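Ticket: Whistling noise and weak airflow, back room
Product: Climitz ventilation unit, ducted, two-branch install
Opened by: Josué Frota
Assigned to: Welington Trindade, Drarkitz support
Status: Closed, fixed
Opened: January 2025

Josué Frota wrote:

Hi all! First off, I love this unit. We put it in last fall and the difference in the front room was night and day, no more stuffy afternoons, no more window cracked open with the heat running. So please read this as a report from a happy owner who likes to tinker and wants the other half of the system to be as good as the first half.

The problem is the back room. It's on the second branch of duct, and there are two things going on:

There's a whistle. It starts when the fan goes above speed 3 and it's a clear note, like blowing over the top of a bottle. At speed 5 you can hear it down the hall. At speeds 1 and 2 there's nothing.

Airflow in that room is poor. The front room will hold a sheet of paper up off the vent at speed 3. In the back room the same sheet barely moves at full speed.

What I've tried so far:

Changed the filter. The old one was gray but I wouldn't call it clogged. No change to the noise, and maybe a tiny bit more air in the front room.

Power cycled at the wall, waited, turned it back on. No change.

Ran the self-test from the control panel. It comes back with code 49, which the little booklet says is "flow balance, see installer." My installer was me and my brother-in-law, so I'm seeing you instead.

Vacuumed the front of the back room vent with the brush attachment. Got some fluff. No change.

Firmware is whatever it shipped with, I haven't updated. Happy to do any test you like, I've got a ladder, a free weekend coming up and more tape than I know what to do with.

Welington Trindade, Drarkitz support, wrote:

Hi Josué, thank you for such a good write-up! The fan speed detail is really useful, and so is the paper test.

Code 49 comes up when the unit sees one branch pulling a lot less air than the other. It doesn't say which branch or why. A whistle that only shows up at higher speeds nearly always means air squeezing through a narrow gap somewhere. Put the two together and I'd bet on something partly closed on the back room branch, with the air forcing its way past it.

Before we blame any parts, could you send me:

1. The firmware version (hold the fan button until the screen changes, it's the second line)
2. The length of duct from the unit to the back room, and how many bends
3. Whether the duct is rigid or flexible
4. A picture of the vent in the back room
5. The damper setting for each branch, if you remember what you set at install

Also, please do this one quick thing. With the fan at speed 5, hold a piece of cardboard over the front room vent so it's mostly blocked. Listen in the back room. Tell me if the whistle gets louder, gets quieter, or changes pitch. Only a few seconds, then take it off again.

Josué Frota wrote:

On it! Answers:

1. Firmware 2.0, per the second line.

2. I measured with a string along the joists and got more than 200 inches to the back room. Three bends, one of them tight, where it goes over the hall closet.

3. Rigid for the first stretch, then flexible after the closet. I know, I know. It was late and the flexible piece was right there.

4. The vent is high in the corner.

5. Both dampers at the factory mark, as far as I remember. I didn't touch them after.
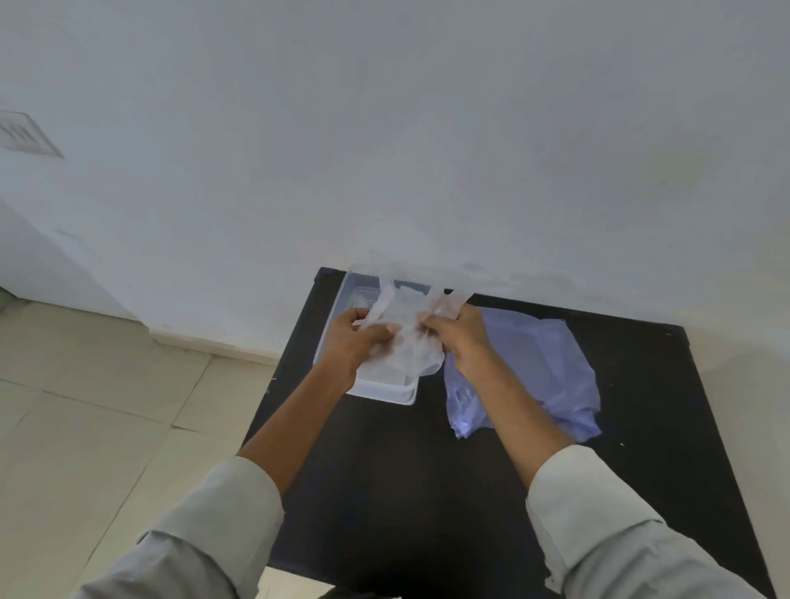
The cardboard test was great fun. With the front room blocked the whistle got louder and higher right away. I took the cardboard off and it dropped back to the usual note. I did it a few times to be sure and it was the same each time. My daughter has asked if she can play a tune on it.

One more thing I noticed while I was up on the ladder. The whistle isn't strongest at the vent. It's stronger if I put my ear to the ceiling a few feet back toward the hall. I don't know if that's helpful or if I'm just hearing it bounce around.

Welington Trindade, Drarkitz support, wrote:

That is very helpful! If the sound were made by the vent slats it would be loudest with your ear right there. Louder back toward the hall puts it in the duct, somewhere near your closet bend or where the rigid pipe meets the flexible.

Louder and higher with the other branch blocked fits as well. More air got pushed down the back branch and it all had to go through the same tight spot.

So, three suspects, in the order I'd check them:

First, the damper. On this unit the damper on branch B can slip on its shaft if the set screw wasn't snugged down. The handle on the outside still points to the factory mark but the blade inside has rolled partway shut. It's my favorite suspect because it's free to fix and takes a screwdriver.

Second, the tight bend over the closet. Flexible duct that's kinked on the inside of a bend will choke the air and can make exactly this kind of noise.

Third, the joint between rigid and flexible. If a flap of the inner liner has come loose it can flutter or whistle.

To check the damper, turn the unit off at the breaker and wait for the fan to stop completely. Take off the side cover (four screws). You'll see two round collars, A and B. Hold the B handle still and try to move the blade with a finger through the collar. It should not move at all. If it does, line the blade up with the notch on the collar, hold it there and tighten the set screw. Firm is plenty, the shaft is soft metal and it will strip if you lean on it.

Please leave the firmware alone for now. There's a newer version and it's a nice one, but I'd like to change one thing at a time.

Josué Frota wrote:

Update from the ladder!

The damper on B does move. Not a lot, but you can wiggle the blade and the handle stays put. It was sitting maybe a third of the way closed. I lined it up with the notch and tightened the screw, put the cover back, breaker on.

Results: airflow in the back room is a lot better. The paper now lifts at speed 4 and stays up at speed 5. I was so pleased I made everybody come and look at the paper.

The whistle is still there, though. It's lower now, and it starts at speed 4 where before it started just over 3. Self-test still gives me 49.

I checked A while I had the cover off and that one is solid.

I think it's the closet bend next. There's a hatch in the closet ceiling so I can get to it without cutting anything, but I have to empty the top shelf first, and the top shelf is where we keep every board game we've ever owned.

Welington Trindade, Drarkitz support, wrote:

Wonderful progress! You've found one real fault, and the change in the whistle says there's a second restriction on the same branch.

When you get to the bend, look at the inside of the curve. If the duct is folded or flattened there, don't try to push it back into a round shape, it'll fold again in a week. Swap the bend for a rigid elbow if you can get one. The Marinho long-radius elbow fits our collars and your pipe size with no adapter. Any smooth elbow of the same diameter will do fine too.

Support the flexible piece after the elbow with a wide strap. Narrow wire or string will pinch it. Pull the flexible duct reasonably straight and trim the extra, a lot of people leave the whole length on and it snakes about up there.

Tape both joints with foil tape. Cloth tape dries out and lets go.

Breaker off first, please, and gloves on. The cut end of the pipe is sharp.

Josué Frota wrote:

Board games are all over the hall, hatch is open, and wow. The bend was folded nearly flat on the inside. I could get my hand through the open part sideways. And there was a good bit of extra flexible duct looped behind it, which I have to admit I remember stuffing in there.

The hardware store had the Marinho elbow. Dry fit was perfect. I cut the flexible piece back, pulled it straight, hung it with two wide straps and used foil tape on both ends. I also found the inner liner had a small tear by the old clamp, so I cut back past that.

Breaker on. Speed 1, quiet. Speed 2, quiet. Speed 3, quiet. Speed 4, quiet. Speed 5, and I stood there with my mouth open, because all I could hear was air. No whistle at all! The paper test in the back room now matches the front room.

Self-test: still 49. Is it remembering the old result?

Welington Trindade, Drarkitz support, wrote:

Fantastic work, Josué! A third of a damper and a folded bend would make any fan sing.

Yes, it's remembering. Firmware 2.0 keeps the last flow balance reading until you run the learn cycle again, and running the self-test by itself won't clear it. To run the learn cycle:

Open all the inside doors on that floor and close the outside ones.
Make sure both vents are clear.
Press and hold fan and timer together until the light blinks.
Leave it alone until the light goes steady. The fan will run up and down through every speed, that's normal.
Run the self-test.

If it passes, go ahead and do the firmware update afterward from the settings menu. The new version clears old codes by itself and adds a balance reading per branch on the screen, which I think you in particular are going to enjoy.

Josué Frota wrote:

Learn cycle done, self-test passed, no code. Updated the firmware after that and I now have a reading for each branch. They're within a hair of each other. I've already looked at the screen more often today than I've looked at my phone.

I did want to ask about condensation on the flexible piece. Our attic gets cold in January. The rigid part has the wrap on it but the new elbow doesn't.

Welington Trindade, Drarkitz support, wrote:

Good catch, please do wrap the elbow. Use the same sleeve as on the rest of the pipe and run it past both joints, with the outer skin taped closed all the way along. Bare metal in a cold attic will sweat whenever the air inside the duct is warm and humid, and it drips from the lowest point, in your case right above the closet. Virkemness sleeve is what we list for this unit, but what you already have up there is fine if there's some left over.

I've added a note to the install guide request list asking for a line on the B set screw, with your ticket as the reference. I'll keep this open until you've had a chance to do the wrap.

Josué Frota wrote:

Elbow wrapped, joints taped, hatch closed, board games back on the shelf (minus one, which we ended up playing). Room is quiet and fresh. Thank you so much for the patient help, please close this one!

Resolution: Branch B damper blade slipped on shaft, realigned and set screw tightened. Flexible duct kinked at bend, replaced with rigid elbow, excess duct removed. Learn cycle run, code 49 cleared. Firmware updated. Elbow insulated by customer.

Ticket closed by Welington Trindade.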